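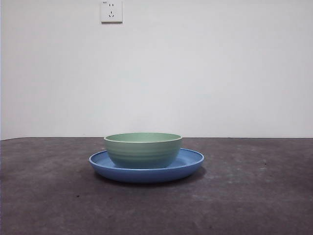
Support > Tableware > Returns and faults > Ticket 655

Opened 18th February by Savita Garg, Katwood kitchen counter

Subject: Green bowl and blue plate will not come apart

Status: Closed (see last entry)

Customer's message, pasted in full:

Hello. I bought a Kumach bowl in green and the matching dinner plate in blue. I put the bowl on the plate to carry soup to the couch, which I understood to be a normal thing to do. When I'd finished I picked up the bowl and the plate came with it. I've tried pulling. I've tried pulling while swearing. My partner has tried, and he is generally good with jars. Please advise, or send someone large.

Entry 1, SG

Replied asking the usual: is the bowl sitting flat, was there liquid between the two, has it been in the dishwasher, has it been in the microwave. Also asked that nobody use a knife. I ask this every time and the answer is always that they already have.

Entry 2, SG

Customer says yes to liquid (pumpkin soup, went over the side), no to dishwasher, no to microwave, and "only a butter knife." Bowl sits a bit left of the middle and has done since the couch. She wants to know whether off-centre voids the warranty. It doesn't. We haven't got a warranty that clever.

Entry 3, SG

Checked the Kumach care leaflet. It covers colour fading, stacking in cupboards and not leaving the bowls on a radiator. Nothing on separation. There is a paragraph about enjoying your meal.

Rang the supplier, Indix. Spoke to someone who suggested the customer might like to keep them as a set. I've written that down exactly as he said it.

Entry 4, SG

Tried to repeat the fault at the counter with the display pair. Splashed some water on the plate, set the bowl down, gave it a firm push, went and had a cup of tea. Bowl lifted straight off. Did it again with leftover soup from the staff fridge (mine, lentil, no claim to be made). Left it overnight this time. In the morning the plate came up with the bowl, hung there for long enough to be annoying, and then let go over the sink.

So it's dried soup. The foot of the bowl is a closed ring, the soup gets under it and dries to something you could tile a bathroom with, and there's a bit of suction on top of that. Pulling straight up is the worst way to go at it.

Entry 5, SG

Sent the customer the following:

1. Fill the sink with warm tap water, deep enough to cover the plate. Not from the kettle. The leaflet says 100 degrees is out of the question, and so do your fingers.
2. Add a squirt of dish soap and put the whole thing in, bowl and all. Fill the bowl as well or it will bob about.
3. Leave it for 2 hours. Watch something.
4. Hold the plate flat against the bottom of the sink and twist the bowl. Twist only. If it gives even slightly, let the water get in and twist back the other way.
5. If it doesn't budge, change the water and leave it again.
6. No knives.

Entry 6, SG

Customer reports no movement after the first soak. Asked how she was twisting. She was pulling. Resent step 4.

Entry 7, SG

Customer reports it moved "a smidge" and made a noise like a boot coming out of mud. I told her this was excellent. She asked if the noise was covered.

Entry 8, SG

They're apart. Second soak, one twist, and she tells me she went backwards into the fridge, though no harm done to her or the crockery. There's an orange ring on the blue plate where the bowl was. Suggested a paste of bicarb and water with a soft cloth, left on while she has her dinner off something else. She also asked about a scratch on the plate. I asked about the butter knife. We've agreed to leave that one there.

Entry 9, SG

Ring gone, says the customer. She'd like to know whether the bowl can go on the plate again. Yes, as long as she rinses them before bed. If she wants something to go under a very full bowl, the Valcárcel cork rounds do the job and don't hold a seal. She said she'd think about it, in the tone of a person who won't.

Entry 10, SG

Emailed Indix to ask for a line in the leaflet about rinsing the two pieces separately. They replied that the leaflet gets redone in May and they'd pass it on. I've attached the wording so that passing it on is all they have to do.

Display pair washed and back on the counter. Please don't put soup in it.

Closed, no refund, no replacement. Reopen if it happens with porridge.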